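Hand-held gripper demos: fingers won't close all the way on thin objects

Posted in Student Projects > Manipulation
May 17, 2020
Tags: gripper, demonstrations, calibration, fiducial markers

picardlab_b

Our class project is a two-handed paper task. One person holds a gripper in each hand, picks up a sheet from the table, folds it once and sets it down. We record the demonstrations, estimate the jaw opening from the video and train a policy on the result. The course requires 200 usable demonstrations by August.

The printed parts come from the Markum files that the course hands out. The pads are a flexible ribbed material, glued in. The trigger linkage is unmodified.

The problem is on the recording side. When the left gripper is fully closed, our script reports an opening of 2 mm. The right gripper reports zero, as expected. If I close the left one on a sheet of paper, the reading doesn't change at all, so the policy can't tell holding from empty. I have printed the left linkage again and the result is the same. Swapping the pads between the two grippers makes no difference either.

The marker poses look clean when I plot them. There is some jitter when the two grippers come close together, but the offset is there even when the left one is lying still.

Is this mechanical, or is it in the calibration? I would prefer not to discard the demonstrations we already have.

torque_ledger

Check the mechanics first, it takes five minutes. Put a strip of paper between the pads, squeeze the trigger to the stop and pull on the strip. If it slides out freely, the pads aren't meeting and the reading is correct. If it holds, the pads meet and the number is wrong.

Do this at the tip and again near the base. Flexible pads can touch at one end and stay open at the other, and the script only knows the travel of the carriage. It has no information about the shape of the pad.

If the strip slides out, look at the pad seats. Glue under a pad shifts it, but you swapped pads and nothing moved, so I would look for stringing or a blob in the pocket itself. Scrape it clean and test again before reprinting anything.

If the strip holds, the zero is off. The Markum script takes the minimum opening from the calibration clip and stores it per gripper. When the clip was recorded with the trigger not quite at the stop, every later reading carries the error. Record a new clip: open fully, close fully, hold for a few seconds, repeat. Keep the old file, you will need it for the correction.

You don't have to throw out the demonstrations. A constant offset can be subtracted afterward. Rerun the opening extraction on the raw video with the new calibration file and leave the poses alone.

Also make sure that the left and right files haven't been exchanged. The names differ by one letter and the script won't complain.

prorex_user

had something like this, we used Prorex filament and it shrank. try scaling the part up a little in the slicer? not sure it's your issue though

fourbar

Agree with the paper strip test. Scaling the whole part is a bad idea, it moves the screw holes as well.

One addition on the jitter, which I think is a separate fault. We run two grippers at a table with a sheet of paper near the front edge, and the marker on one gripper is tilted when seen from the camera on the other. Jitter gets worse with tilt. Hold them at a normal working angle when you check the poses.
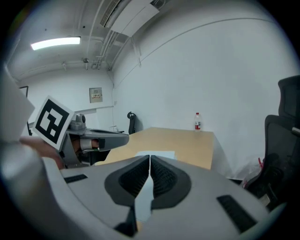 Prarnov: Tilt matters less than people assume if the marker is flat. Ours was printed on plain paper and taped down, and it bowed in the middle. Glued to a rigid plate, the same marker gave stable poses at the same angles. Measure the printed size too, a printer set to "fit to page" will shrink it and push every distance off.

picardlab_b

Strip test done. It holds at the tip and at the base, so the pads meet. I opened the calibration clip and the trigger is released before it reaches the stop — my mistake. The new clip gives zero on the left side.

I reran the extraction on 40 of the old recordings and the closed reading is now zero in those too. The marker plates are next. Ours are taped.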